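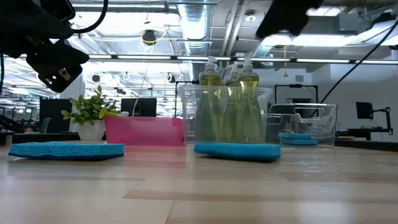

Jarnudetti Gripper Comparison, data card

Welcome, and thanks for stopping by! We put this set together because we kept having the same conversation about fingers (long or short, stiff or a little springy) and never had recordings on hand to settle it. So we sat down with a two-arm table, a pile of cleaning supplies and more patience than we knew we had, and recorded the same tidying tasks with two finger designs. The first release went out in March 2018.

What is in it

There are 3723 episodes in all. Each one has the joint positions and gripper opening for both arms, the command stream from the controller, and video from the wrists, the head position and a fixed camera beside the table. The two designs are called Esness and Kurnia in the metadata, after the names we'd already scribbled on the storage boxes, and by the time we thought of something more sensible the scripts depended on them.

Wrist cameras

Please look through a few wrist clips before you train on anything. The fingers take up a good part of the view, more so when they are nearly closed, and if you crop to the center you will be feeding your model a lot of black finger and not much table.

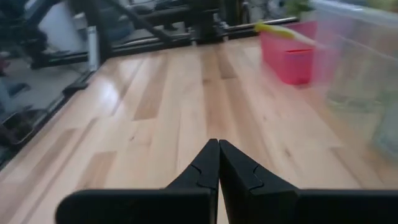

Kumaresan Shetty wrote to ask whether the gripper opening is a measured value or just the commanded one, and said that for comparing fingers only the measured one would be of any use to him. Both are stored, in separate columns, and the measured one is the default in our loader. It was a fair thing to ask, and the old version of this page was terribly vague on the point.

Head view
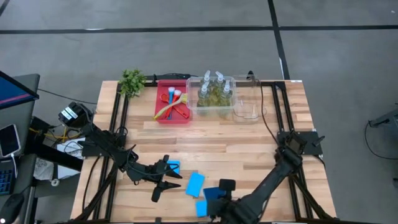 Flat things gave us more grief than anything else. We had expected the bottles to be the hard part and spent far too long fussing over them, when a good share of our failed grasps came from trying to get a fingertip under something thin. Blue cards on pale planks are at least easy to pick out from above, even with a gripper hovering over one of them, so the head view is the one we'd suggest for labeling those attempts. Failed grasps are kept in the set and flagged, and we'd love it if you left them in too.

Controller

Both designs ran on Cele, our own controller, with the same gains. We logged over 180 hours with it and restarted it more often than we'd like to admit.
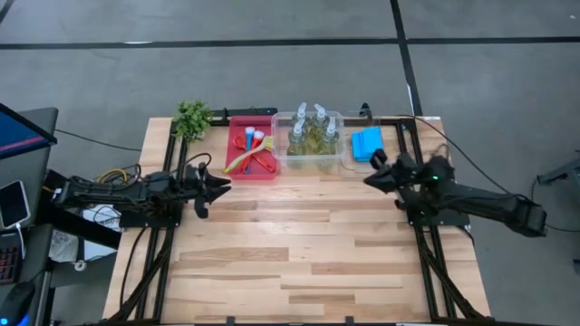 Figure: Head view, both arms over the table, with the tray and the bin of bottles along the back edge.

Known problems

Head video and joint data can drift apart by up to 5 frames in long episodes. A fix is planned for April, along with a tidier folder layout. Until then, use the align script in the tools folder, and do write to us if it misbehaves!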